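Clirnileck returns desk
@clirnileckbench · Monday

1/ ok people keep asking how the shoe cell is set up so — thread. one arm, one table, one fixed camera, one wrist camera. job is shoes out of box, shoes back in box, lid shut. sounds like nothing. has eaten my July

2/ cell came from the Udholm site in bits. controller in one crate, arm in another, table legs in a third crate that turned up late. put it together in the back half of unit two at Jimunport. bolted to the floor this time, learned that one

3/ first job every morning, before any shoes: wipe both lenses. dry cloth, not your sleeve. cardboard dust gets on everything and the wrist lens gets the worst of it, it spends half its life inside boxes

4/ wrist view is what I check second. drive it down over the shoe, stop, look at the still. want to see stripes on the lining as seperate stripes. if they've gone to grey mush the focus ring has crept again

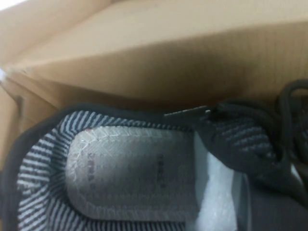 5/ FOCUS RING
creeps with vibration. dab of paint across ring and body so you can see it's moved. I set it on the insole stitching, lock screw, nip it up, check again. don't go mad on the screw. the printing on the insole stays blurry at this height and I've stopped caring, we don't read it

6/ laces. dark laces on a dark knit shoe, the worst thing you can hand a camera. put the exposure up til the highlights on the lace just show and leave the cardboard to go pale. it's the lace we need to see, box can look after itself

7/ FINGERS
rubber pads, 13 mm wide. came with wider ones, they fouled on the box wall every time we went in at the heel. check for nicks, check the screws. pads get shiny and then they slip on knit. quick rub with the green scourer brings them back, after that bin them

8/ swapped pads at 1,109 picks last time which was too late tbh. left one had a split right through the back. now I look at the counter on Mondays and don't argue with it

9/ where the pads go: on the collar, heel end, one in one out. NOT the tongue. tongue lifts, shoe doesnt, you end up holding a shoe by its tongue with the other end still in the box

10/ tissue. leave it in. we tried a run with it out and the collar folds up under the grip. keeps its shape with the paper in. someone on Sikder's side wanted it out for "a cleaner pick", no

11/ right, the table. grid mat goes on the top, squares lined up with the long edge. it's there for me more than the software — I can see straight off if the camera's been knocked, lines stop running level with the edge of the table. start position is box at the back with lid up, the pair in front, toes to the box, gap between them

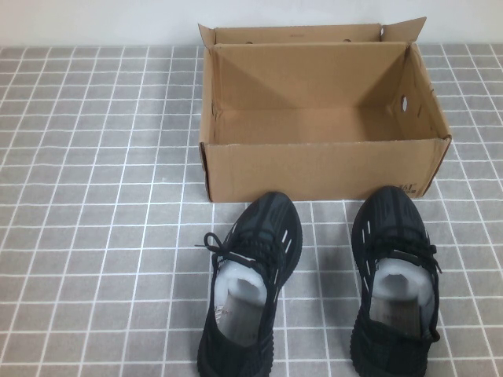 12/ lids are the bit that catches people out. hinged ones want to come forward again, so the cardboard gets bent back past upright by hand before the run. crease it properly. a half-creased lid will wander down while the arm's inside and you get a collision stop. had three in one afternoon

13/ if it does stop: don't yank the box. hit hold, go to slow jog, straight up till you're clear of the lid, then sort the box out. arm goes home on its own once you reset. going sideways first is how I bent a finger

14/ fixed camera calibration. once a week or after anyone's leant on the post (you know who you are). card flat on the mat, run the routine, look at the error, if it's up on last week do it again. if it's still up the bracket's loose. it is always the bracket

15/ cable on the wrist. tie it at the elbow with enough slack that it can turn the full 90 both ways without pulling. hand it round slowly first and watch the plug, not the arm. mine was pulling at the far end and dropping frames, I blamed the software for two days

16/ speed. it'll go quicker than we run it. at full whack the laces swing and end up under the shoe when it lands and then the lid won't shut. slowed the last bit down, left the rest alone. fine now

17/ boxes wear out before shoes do. top edges go soft, corners tear. once the front wall bows in we change the box, arm can't tell a bowed wall from a moved one. keep a stack flat by the door, don't let anyone take them for posting stuff

18/ longest run without me touching it is 159. went for a tea, came back, still going. 160 it dropped one. naturally

19/ someone in replies: no it doesn't tie the laces. yes I've been asked before. no it's not on the list

20/ to do this week — new pads, re-tie wrist cable, find who's had my 2.5 hex key. will put the pad part number up when I'm back at the bench, its on the bag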